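Can a robot wipe down a kitchen yet?

Posted by Adjoa Amoah, 30 March 2026

My mom has bad wrists and wants help with counters and dishes. Saw a Jiro ad, 800 a month to rent. Is any of this stuff real or is it all demos? Small kitchen, tile wall behind the counter, lots of grease. Not looking for a vacuum, have one.

Clyde Park

Depends what you call real. I tried one at work for 8 weeks, mostly loading bins. Fine when the bins stayed put. Move one and it just stood there. Kitchens are worse — every one is different, so a lot of the practice gets done in simulation first, tile and counters and all. 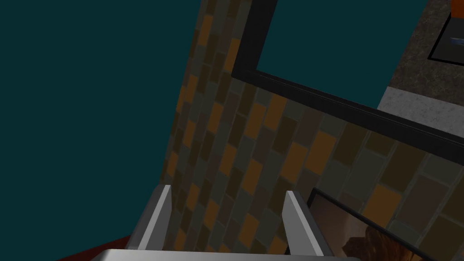 Can a home robot clean grease off tile by itself?

Wiping a flat counter is doable on a good day, but scrubbing greasy grout still needs a person. The arm has to press hard enough to lift the grease and most of them press too light or quit early.

So I'd skip the rental. Get her a dishwasher and a long handled scrub brush with a fat grip, easier on the wrists. Ask again in a year or 2.

Rochelle Esposito

Dont rent anything before you see it work in HER kitchen. Bamach did a home visit for my sister in January, cost 85, and they took it off the bill if you signed. She didnt sign. It put away plastic cups ok, wouldn't touch the glasses.

Folasade Anozie

following, same problem with my dad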